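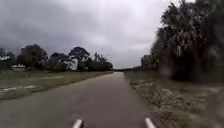
Figure 6.1 A wide paved path with no painted markings.

Chapter 6
Measles in a Small District: From First Case to Public Notice

After reading this chapter, you should be able to define an outbreak, explain why measles needs a fast response, and draft a public notice which a tired parent can understand at the kitchen table.

Late one afternoon in September, the public health nurse of Plondonmont district, Maricel Dumlao, received a telephone call from a clinic in the village of Soriano. A child of four years had fever, cough, red eyes and a rash which began at the hairline. The doctor had already taken a throat swab and wished to know whether she should wait for the result before she told anyone. The nurse answered that she should not wait. In most jurisdictions measles is notifiable on suspicion, and the laboratory result comes afterwards.

By the next morning there were 2 suspected cases, and the second child had no known contact with the first. For a common cold this would be of no interest to anyone. For measles it was enough to call the outbreak team together. The medical officer, Danilo Mercado, opened a line list and asked for the immunization records of both daycare centres. The records showed 385 children enrolled, but a good part of the entries were incomplete. Some families had moved from another province and their papers had not followed them. In the register such a child looks the same as a child who never received a dose, and we will come back to this difficulty in Section 6.3.

6.1 What we mean by an outbreak

An outbreak is the occurrence of more cases of a disease than we would normally expect in a given place and period. The definition depends on the word "expect". Where a disease has been eliminated, the expected number is zero, and even a single case deserves investigation. Where influenza returns each winter, the health unit must compare the present week with the same week in former years before it can say anything useful.

Measles spreads through the air, and the virus can remain in a room for up to two hours after the infected person has left. A person is infectious from four days before the rash until four days after it. For this reason the investigator must ask about the days when the patient seemed to have only a cold. Parents remember these days poorly. It helps to begin with fixed events, such as a birthday or a swimming lesson, and to work outward from them.

6.2 The first notice

Communications officer Rowena Layug wrote the first notice in Plondonmont. Her draft gave the places and hours of possible exposure, the symptoms, and the instruction to telephone before visiting a clinic. The draft did not name the children or their street. Dr. Mercado wished to add a paragraph on the history of the vaccine, and she refused it politely. The notice fitted on one page.

Before you continue, write down what you yourself would want to know if your child had attended one of those daycare centres. Keep your list, as you will need it for the exercise at the end of Section 6.2.

Key terms in this chapter: notifiable disease, line list, index case, exposure site, incubation period, post-exposure prophylaxis.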